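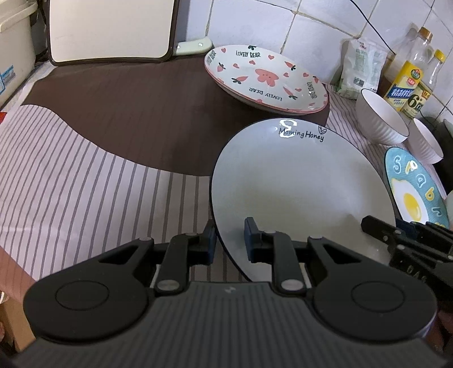
*Vajilla sobre la mesa con mantel, junto a la pared de azulejos blancos. Hacia el centro, el plato «Morning Honey».*

**Jueves, por la tarde**

Se ha reanudado la revisión de la vajilla de diario de la residencia Trallholm, suspendida la semana anterior por las obras del pasillo. Conforme a lo acordado, las piezas se examinan sobre la mesa, con el mantel puesto, y se anotan en el cuaderno antes de asignarles estante.

El plato grande, blanco y de borde negro fino, queda inscrito con el número 949. Lleva la leyenda «Morning Honey» en letra de aire manuscrito, acompañada de un pequeño dibujo parecido a una hoja. Por su diámetro no entra en el armario bajo; se propone destinarlo a las fuentes de pan del desayuno – uso que ya tuvo el año pasado – y guardarlo en el aparador de la marca Urkby.

El plato blanco de borde rosa, poco hondo, ha suscitado más dudas. La figura central, semejante a un oso, los corazones y las zanahorias rosadas de hojas verdes lo apartan del resto del servicio. La dirección había sugerido retirarlo. Quien suscribe estima que debe conservarse para las meriendas infantiles de los domingos y así lo ha hecho constar.

Queda pendiente el lote recibido de Bragança en julio, del que faltan por abrir cuatro cajas. El inventario general se aproxima ya a su término: casi 2.000 piezas, incluidas las tazas y los cubiertos de servir. Tres soperas siguen sin tapa y no figuran en ninguna relación anterior.

Se ha solicitado a Flokberg presupuesto para separadores de fieltro. El anterior resultaba excesivo y no contemplaba el transporte.

A las seis y media se ha dado por terminada la sesión. El mantel se enviará mañana a la lavandería. Conviene pedir otra llave del aparador, pues la actual gira con dificultad y ya hubo que forzarla en dos ocasiones.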